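Reading time: 2 min

Sorting cell keeps losing its thumb zero - cable or encoder?

torquewrench_tess
Okay, hoping somebody here has been down this road. I look after the tabletop sorting cell at our Destdale shop: one arm, a black multi-finger hand, two baskets with handwritten labels. Since April the thumb drifts off its zero after a couple of hours, and by the afternoon it's closing late on everything. I re-home it, it's fine, then it wanders again. The controller logs error 848 each time, and the Maruyama manual just says "check joint feedback" - thanks a lot!

gearsnack
Cable. It's always the cable. Ours ran through the wrist with no slack and chafed right where it bends. Pull the cover and look before you buy anything.

benchmouse
Disagree, sorry. A chafed cable gives you dropouts, big ugly jumps. Slow drift sounds like the magnet on the encoder shaft creeping. There are 2 tiny set screws in there and they come from the factory with no threadlocker.

gearsnack
Mine drifted slow too, for weeks, and then it jumped. Just saying.

torquewrench_tess
Had the cover off over lunch. Cable looks clean to me, but one of those set screws turned with barely any pressure (ugh). Cleaned both, threadlocker on, new zero, and I'm back to the basic sort with fruit on the left and office supplies on the right. Tape roll is my test piece because the hand has to get a finger through the hole, and if the zero is off you know it right away.

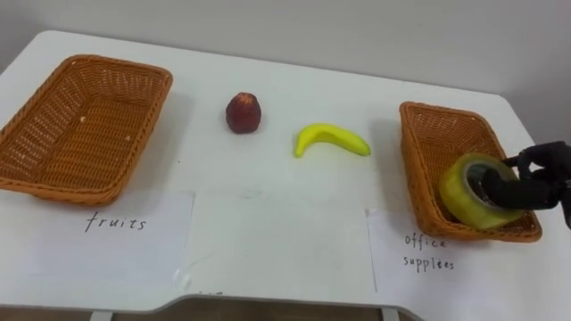 benchmouse says to leave it alone overnight before trusting that threadlocker, and then run 300 cycles without touching the zero. If 848 stays away, close it up.

gearsnack
And put some slack in that cable while you're in there. I still don't buy that it's only the screws.

torquewrench_tess
Fine, fine, I'll do the slack too - the cover is off anyway. Should I be taping my baskets down while I'm at it? The paper is taped, the baskets aren't.

benchmouse
I would. A basket that creeps will have you chasing a zero problem you don't have.

Related threads
Gromlow controller won't save home position
Threadlocker on small set screws: which strength?
Bomport wrist covers, stripped threads
Cable slack at the wrist, how much is enough?

Contact | Forum rules | Copyright Bomport Bench Forum | Back to top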